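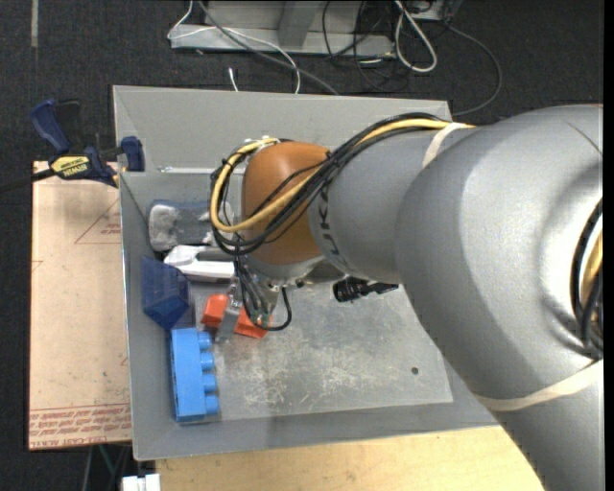 I've been meaning to write about metal bins for months, and the April issue is going to be all about paint, so it's now or never!

If you've been to the Astmont swap shelves lately you'll know we're drowning in plastic tubs. They're cheap and they stack and I own far too many of them myself (32 when I last emptied the garage). But for anything that gets dropped in, dragged around and fished out again all day long, I'd take an open metal bin every time. Sloping sides are the best part. Small stuff slides down to the floor of the bin and you aren't scraping your knuckles in a square corner trying to get the last piece out.

Yes, they scratch. A gray metal floor gets whitish scuffs right where everything lands, and I used to fuss over that with a polishing pad until I figured out I was just making different scratches. Now I leave them alone. What I do look at is the folds, where grit likes to settle – an old paintbrush gets it out in no time, and then a damp rag and a dry one.

My other tip is color. Gray washers in a gray bin are a misery to find, but something bright orange or red jumps right out at you, even lying at a slant with half of it hidden. I've started putting a strip of Celtance tape on every small tool I own and it has saved me a lot of muttering.

We have 10 secondhand bins to give away at the swap shelves, all different sizes, a few of them pretty dinged up. Bring your own box to carry one home in, the edges can be sharp. And if you have plastic tubs with lids that still fit, please leave those at the front table!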